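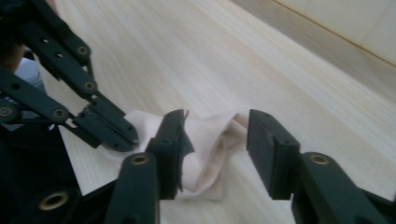
Que pano devo usar para aplicar o óleo Skotano em madeira clara?
Um pano de algodão branco ou cru, sem fiapos e já lavado. Tecidos tingidos podem manchar a madeira durante a aplicação, sobretudo em freixo, bétula e bordo.

Skotano Óleo-Cera para Tampos, acabamento Stila mate
Lata de 2 litros
Referência: Skotano Stila 17

O Skotano Stila é um óleo-cera para madeira maciça e folheada, de uso interior. Foi pensado para tampos de mesa, bancadas de trabalho secas, prateleiras e secretárias em madeiras claras. Contém uma pequena quantidade de pigmento branco que reduz o amarelecimento habitual dos óleos vegetais. O acabamento é mate e o veio fica visível.

Não é indicado para pavimentos, exteriores ou superfícies em contacto permanente com água. Para bancadas junto ao lava-loiça, consulte a versão Basadham, com maior teor de cera dura.

Dados do produto
Base: óleo de linhaça e cera de carnaúba
Brilho: mate
Cor: incolor com correção branca
Demãos: 2
Intervalo entre demãos: 17 horas
Aplicação: pano, rolo de pelo curto ou almofada branca
Limpeza de utensílios: diluente sem aroma
Conservação: em local fresco, na lata bem fechada, ao abrigo do gelo

Preparação da superfície
A madeira deve estar seca, limpa e sem restos de verniz, cera ou silicone. Lixe no sentido do veio, terminando com grão 150 ou 180. Um grão mais fino fecha os poros e o óleo penetra mal. Aspire o pó e passe um pano seco. Em folheado, lixe à mão e com pouca pressão.

Faça sempre um ensaio numa zona escondida, por exemplo na face inferior do tampo. O pigmento nota-se mais no carvalho do que na bétula. Em nogueira e outras madeiras escuras pode deixar um véu esbranquiçado nos poros.

Aplicação
Mexa bem o conteúdo até ao fundo da lata. O pigmento deposita-se durante o armazenamento e, sem mexer, a cor sai irregular.
Deite uma pequena quantidade no pano e espalhe em camada fina, primeiro em movimentos circulares e depois ao longo do veio.
Trabalhe por zonas e mantenha a margem húmida.
Retire o excesso com um segundo pano limpo antes de o óleo começar a colar.
Deixe secar com boa ventilação e repita.

Entre demãos basta uma passagem leve com almofada branca. Não use palha de aço em carvalho, porque as partículas podem deixar pontos negros.

A mesa pode ser usada com cuidado no dia seguinte à segunda demão. Durante as primeiras 2 semanas evite toalhas de plástico, vasos e líquidos parados, e limpe apenas com pano seco.

Segurança
Os panos embebidos em óleo podem inflamar-se espontaneamente. Depois de usar, mergulhe-os em água ou guarde-os num recipiente metálico fechado até os eliminar. Não os deixe amontoados nem os deite no caixote do lixo. Manter fora do alcance das crianças.

Manutenção
Para a limpeza corrente use um pano ligeiramente húmido e sabão neutro. Não use amoníaco, lixívia nem esponjas abrasivas. Quando a superfície ficar baça ou a água deixar de formar gotas, aplique uma demão fina sobre a madeira limpa e seca. Riscos e marcas de copos podem ser tratados localmente: lixe ao de leve, aplique óleo e esbata as margens.

Produtos complementares
Panos de algodão cru, embalagem de 3
Almofada branca de aplicação
Sabão Skotano para madeira oleada
Óleo-cera Basadham para zonas húmidas

Opinião de cliente
Ruth Tunstall
Usei numa mesa de freixo. A cor ficou muito próxima da madeira acabada de lixar. A segunda demão gastou bastante menos produto do que a primeira. O cheiro demorou uns dias a desaparecer, mesmo com as janelas abertas. Voltaria a comprar, mas numa lata mais pequena, se houvesse.

Entrega e devoluções
Expedição a partir do armazém Pilkington. As encomendas feitas ao domingo são tratadas no dia útil seguinte. Por se tratar de produto inflamável, não é possível o envio por via aérea. Aceitam-se devoluções de latas por abrir, com o selo intacto. Para cores afinadas por encomenda não há devolução.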